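# Tondov Oko 15 Portable Radiation Survey Meter

The Oko 15 is a hand-held survey meter for gamma and beta radiation, made for people who work in plants that are closed or being closed. We sell it in Canada through our office and through two dealers. Rental is also possible, please see the end of this page.

When a nuclear plant stops producing electricity, the measuring does not stop. Rooms must be surveyed before each stage of dismantling, scrap metal must be checked before it leaves the site, and the same points must be visited again after cleaning. The Oko 15 was designed together with technicians who do this work every day and who asked for a lighter meter with larger buttons.

## What it measures

The detector is an energy-compensated Geiger-Müller tube with a sliding beta window. With the window closed the meter shows gamma dose rate only. With the window open it responds also to beta, and the display shows a small letter B in the corner so that readings are not mixed up later.

- Weight with batteries: 700 grams
- Battery life: 400 hours with the backlight off
- Memory: 206 survey points, each with time and room label
- Display units: microsieverts per hour or counts per second
- Housing colour: grey, or yellow on request

The alarm has two levels, which you can set yourself. The sound is loud enough for a turbine hall, and there is also a vibration alarm for those who wear hearing protection.

## Using it in a controlled area

The housing has no open screws on the front side and can be wiped with a damp cloth. Most of our customers put the meter in a thin plastic sleeve before entering the area and throw away the sleeve at the exit. The buttons work well through the sleeve and through two pairs of gloves. Please do not cover the beta window with tape, as the glue is difficult to remove from the foil.

Survey points are transferred by cable to the Clerkasum software, which is included in the price. The program makes a table for each room and can export it as a spreadsheet. It does not draw floor plans. Several customers have asked for this and Iida Kettunen, our software engineer, is working on it for the next version.
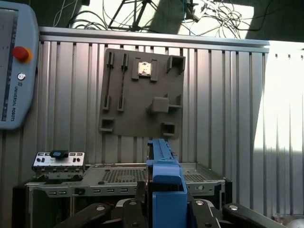
## Calibration and service

Each meter is delivered with a calibration certificate that is valid for one year. Recalibration is done in our own laboratory, under the supervision of Hiwot Gebretsadik, and normally takes 15 working days. In April many plants have their yearly maintenance and the waiting time is longer, so we advise to book early. A loan meter can be arranged if you tell us before you send yours.

## What is in the box

- Oko 15 meter with wrist strap
- Two AA batteries
- USB cable
- Clerkasum licence for one computer
- Calibration certificate and printed manual, English and French

The Martens carrying case is sold separately. It also has room for a telescopic pole.

## Rental and orders

Rental starts at one month. For prices and delivery time please write to Leandro Arrieta in the sales office and mention the number of meters and your licence type.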